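4.2 Do trays and sock hangers keep pairs together?

Advice on household laundry is fairly consistent on one point: small items should be kept apart from large ones, and socks should have a place of their own from the moment they leave the drum. The advice is old, and it is repeated in most of the leaflets we collected in Mollberg. We could find very little behind it. Where a source was given at all, it was usually another leaflet. The claim we set out to look at in this section is a narrow one, that a shallow tray and a round hanger with pegs lead to fewer single socks at the end of the week than a basket and an ordinary rack do.

The trial covered 10 households and 620 socks, all marked on the inside of the cuff with a laundry pen. Half of the households were given a tray and a round hanger. The other half carried on as they were. Both groups filled in the same sheet after each wash, and Ayana Yimer called at every home in January to compare the sheets with what was in the drawers. Pairs were recorded as kept, split or lost. A sock found later in a duvet cover or a trouser leg was moved from lost to split, and this happened often enough that we would now treat any figure for lost socks taken on the day of the wash as close to useless.

The two groups differed in the expected direction. We are reluctant to make much of it. The homes with the tray and hanger also had somebody new taking an interest in their socks, and several people told us that they had started pairing them at the machine because they knew a visit was coming. One man in the other group bought a hanger of his own in the second week after seeing his sister's. We left him where he was in the analysis, which weakens the comparison, but moving him would have been worse.

There is also the matter of what the tray does. In the leaflets it is described as a sorting aid. In the homes we visited it was mostly a place to put things down. Socks went in with flannels, pants and the odd tea towel, and were sorted again at the rack. Two households kept the tray under the sink after the first wash and ticked the box for "tray used" all the same. Hassanpour, in the study most often quoted in favour of trays, relied wholly on boxes of this kind, and we doubt that the result would survive a walk through the kitchens concerned.

The hanger fared rather better, although the reason given for it in the literature seems to us to be wrong. It is usually said that a ring of pegs prompts people to hang pairs side by side. We saw some of this, chiefly among people who said they had always done so. More often the socks were pegged in the order they came to hand and paired when they were taken down. What the hanger did do was keep all of them in one place. A person could turn the ring and see the lot, where on a rack the socks tended to end up on the lowest rung behind the shirts. A shoebox might do as well for dry socks. We did not test one.

Peg colour came up in the interviews and has been made into something of a theory elsewhere. The Ulden guide recommends one colour of peg for each member of the family. Of our households, only one tried it, and gave up when the youngest child's colour ran out. Bright pegs are easier to find on the floor, and we have nothing stronger to say in their favour. Ehsan Salehi argues that contrast between peg and sock may matter for people with poor sight, which is a fair point and deserves a study of its own, with people chosen for that purpose.

Sock colour is a harder problem. Near-matches made up most of the split pairs in both groups: navy with black, one grey with a slightly older grey. No arrangement of trays and pegs will sort out two socks that look the same under a kitchen bulb and different on the way to work. The Darnar checklist deals with this by telling the reader to buy a single kind of sock. That may well be sound, but it makes the rest of the checklist unnecessary, and it is odd to see its results put down to the drying rack.

We would also question how far anything can be read from the way the equipment is set out. Much of the writing in this area leans on pictures of tidy corners, and a tidy corner is easily taken for a working routine. In our own notes, made before the visits were checked against the sheets, the homes we had marked as well organised were no better at keeping pairs than the rest. One of them had the neatest rack in the study and a carrier bag of singles on the back of the door.

Claims for the full arrangement of tray, rack and hanger therefore need to be pulled apart before they can be tested, and the single sock in the hand is the place to begin. The usual account runs from tray to peg as though nothing could go wrong between them. Figure 4 gives the parts of that account in one view: a clear tray on a marbled grey top, a dark green sock with its toe hanging down into it, and a pine drying rack to the right, where a white round hanger with orange pegs hangs from the dowel. It would be easy to call this sorting. A sock held over a tray may be on its way in or on its way out, and the sheets used in earlier work would score the two alike. The bright red cloth lying on the left raises a further question, as none of the published schemes says what should happen to small items that are not socks. Until a sheet records where each item was before and where it went next - and whether its partner went with it - we see no grounds for crediting the tray with anything beyond being a tray. 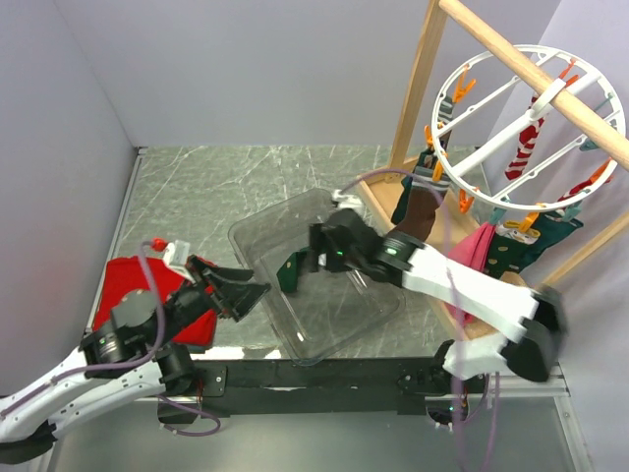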